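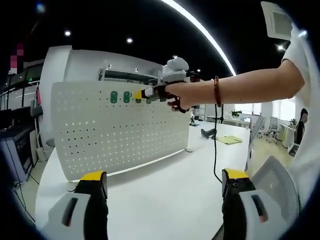
Assistive Tools Group, Tadulcombe Technical Institute

Home | Projects | Reports | Equipment | Contact

Progress report to the Clemley Fund: review of the Kincaid hand-held gripper kit

November 2025

Dear members of the Clemley Fund,

With this report we inform you about the second period of our review of the Kincaid kit. The first report was sent in May, when the kit had only arrived and we could say little more than that the boxes were complete. Now we have used it for several months and we can give a first opinion, with the reservation that the large comparison is still in front of us.

As you remember, the grant has one purpose. The small workshops in our region are asking if they can teach a robot a simple bench task by showing it with the hand, without a programmer in the house. Kincaid offers a kit for this. Our duty is to find out if a workshop of ordinary size could buy it and work with it, and to write this down in a form that a workshop owner can read.

What was done in this period

We set up the recording table in the open office on the upper floor. It is a white table with a white pegboard standing on it, and green clips which can be put in the holes and moved. The pegboard was chosen for a practical reason: the holes are regular, so it is easy to say if a clip went to the correct place. Workshops also know pegboards very well and do not need an explanation.

The person who records holds one gripper in each hand. The fingers end in yellow pads, and these pads have to meet the clip straight from the front. When the hand comes from the side, as everybody does it in the beginning, the pad pushes the clip before it can close on it. We have learned to stretch the arm and to bring the tip to the board slowly. After this change the number of rejected recordings went down clearly.

We planned four tasks for the review:

Task 1, moving one clip to a marked hole. Finished.
Task 2, taking a clip with one hand and giving it to the other. Finished.
Task 3, hanging a light tool on a clip. In work.
Task 4, sorting of small parts into trays. Not started.

The target for the whole review is 1000 accepted recordings. At the moment of writing we have 103. We know that this looks like a small number. A large part of the period was used for learning the kit and for repeating recordings which we had first accepted and later found not good enough. We preferred to throw them away now, before they are mixed with the others. The speed in the last weeks is much better than in the beginning, and we explain below what we need to keep it.

What we think about the kit until now

The grippers are comfortable. The finger loops fit small and large hands, and a new person can open and close the tip correctly after a short practice. The weight is acceptable for one task. In long sessions the wrist becomes tired, especially with the arm stretched, and we now stop for a pause before anyone has to ask for it.

The cable is the weakest part of the product in our opinion. It is thin and it hangs down from the gripper over the edge of the table. If the person makes a step, it can catch on a chair. One time the plug came out during a recording and the software continued as if nothing had happened; we discovered the empty part only at the evening check. We have reported this to Kincaid. They answered politely and promised a warning message in a later version, but they did not give a date.

The yellow pads wear well. We expected to change them in this period and it was not necessary. The price of a spare set is fair.

The recording software is easy to start and difficult to correct. If you give a wrong task name at the beginning, you can not change it afterwards without exporting everything and importing it again. For a research group this is annoying. For a workshop with one computer and no patience, it could be the reason to leave the kit in the cupboard. We will give this point a strong weight in the final review.

The manual exists in good English, but it assumes that the reader already knows what calibration means. We have written our own instruction of 2 pages, with large letters, and we use only this one now. Kincaid asked if they may include it in the box. We would like to hear your opinion before we answer, as it was written with your money.

Also the light is more important than the sales leaflet says. Our table receives daylight from the windows on one side and has the LED strip and the spotlights of the ceiling above it. The glossy surface of the table gives reflections, and on a bright morning the position tracking was less steady than in the afternoon. We now note the light conditions with every recording. A matt table cover is ordered. It is cheap and we should have thought of it before.

The partner workshop

The Walham joinery workshop has agreed to test the kit under real conditions. The visit was planned for this period and had to be moved, as they had a big order to finish and could not give us a bench. This was their decision and we find it reasonable. The kit will go to Walham for a trial as soon as Task 3 is finished. They have asked for a version of Task 4 with their own screws and fittings, and we agreed to this gladly -- it makes the result more useful than our trays would do.

The office remains in normal use during our recordings, and colleagues pass behind the table. At first we saw this as a problem. A workshop is also never quiet, so we decided to continue in the open room and not to ask for a separate one.

Difficulties and changes to the plan

The main difficulty is time. Each accepted recording needs the recording itself, a check, and a short note. The check takes longer than we wrote in the application. We have made a simple script which finds recordings with missing parts, like the one with the cable, and this removes the most boring part of the checking. The judgment if the movement was clean must still be made by a person.

We ask for your permission to make one change. In the application, Task 4 was to be recorded completely at our institute. We would like to record a part of it at Walham, with the people of the workshop holding the grippers. The cost for travel can be taken from the money for spare parts, which we have used less than planned. The total of the grant stays the same.

Money

The expenses are inside the budget. The kit was paid in full in the first period. In this period we paid for the pegboard and clips, a longer cable as reserve, the table cover, and working hours. The detailed table was sent separately to your office together with the receipts.

Next steps

Finish Task 3 and check all its recordings.
Receive your answer about the change for Task 4.
Prepare the kit and our short instruction for the transport to Walham.
Train a first robot arm on the material from Tasks 1 and 2, and see how it behaves with clips in positions which it did not see before.

About the last point we do not wish to promise too much. The recordings are clean, but if they are sufficient we can only say after the test. We will send a short note with the result as soon as we have it, also if it is a disappointing one.

We thank the Clemley Fund for the trust and for the useful questions after our first report. If you would like to try the grippers yourselves, you are welcome at the table in Tadulcombe; please write to us some days before, so that the equipment is charged and calibrated.

The Assistive Tools Group

Share 4 | Comments 2

Related reports
First report on the Kincaid kit: delivery and setup
Short instruction for hand-held grippers (large print)
Questions from workshops about teaching by hand
Walham joinery: what we want from a bench robot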